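## 4. Preparing the office computer for Senik Backup

This section is for branches that will use an older desktop computer as the backup machine. If your branch received a new one from Hofstetter, go directly to section 5.

Please read all the steps one time before you start. Most of the work is waiting, so it is good to begin in the morning.

### 4.1 What you need

- the computer, with its power cable and a network cable
- a keyboard and a screen (only for the first set-up, later you can take them away)
- the Senik USB stick
- the branch sheet with your branch number; Hillcombe is 137 and Grastside is 535
- one empty disk for the backup, if the computer has only one disk inside

**Caution:** The installation erases every disk that you select in step 6. Copy old files to another place first. We can't bring them back for you.

### 4.2 Install the program

1. Connect the screen, the keyboard and the network cable. Do not use wireless for the backup machine — it will work for small files, but the first full copy will take days.
2. Put the Senik stick in a USB port at the back. The ports at the front are sometimes too slow on older models.
3. Turn on the computer and open the start menu of the machine. On most models the key is F12 or Esc. Press it several times until the menu comes.
4. Choose the USB stick and wait for the blue welcome page.
5. Select your language and type the branch number from the sheet.
6. Select the disk for the system, then the disk for the backup. Check the size of each disk before you press **Continue**.
7. Wait until the page says **Ready to restart**. Remove the stick and press Enter.

**Note:** If the progress bar stands still at 59 percent, please be patient. At this point the program tests the backup disk, and the bar doesn't move for up to 30 minutes.

### 4.3 Set the backup times

1. From any other computer in the branch, open the Senik page and log in with the branch account.
2. Go to **Schedule** and choose one start time in the evening.
3. Under **Who gets the report**, enter at least two people. In Hillcombe these are Liesl Nägeli and Florian Mayrhofer.
4. Press **Save**, then **Run now** to make the first copy.

The branch account has a new password every January. Vittoria Villa sends it by letter, not by e-mail.

### 4.4 If the backup disk is not found

1. Shut down the computer, pull out the power cable and press the power button once.
2. Lay the tower on its side on a steady table and take off the side panel, so that the inside faces up.
3. Touch bare metal on the case before you touch anything else. Hold parts only by their edges.
4. Find the two cables of the backup disk and press both ends in firmly. Leave the processor and the memory as they are. 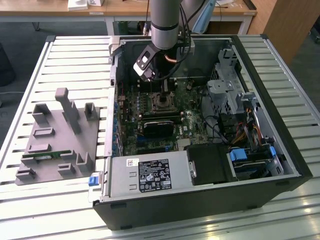
5. Put the panel back, connect the power cable and repeat step 6 of section 4.2. If the disk is still missing, write to Konrad Hämmerli and give your branch number and the model of the computer.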